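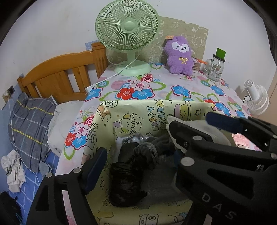 In April I moved to a smaller room in Uibo, and I am still sorting my things little by little. My friend Nhung Phùng gave me a good rule: one box in one evening, and after that you must stop and drink tea.

Clothes were the easy part. I kept the dark ones together, so I can find them before work at 7 in the morning without thinking much. 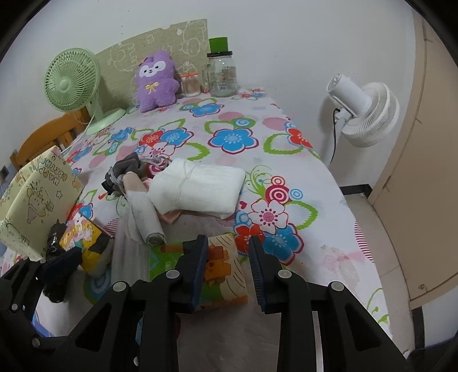 The small things take more time. I cannot decide about the purple alpaca – it is not useful, but I like its yellow bow. The green fan stays, of course. Tomorrow I will look for a place for the cotton swabs and the big glass jar.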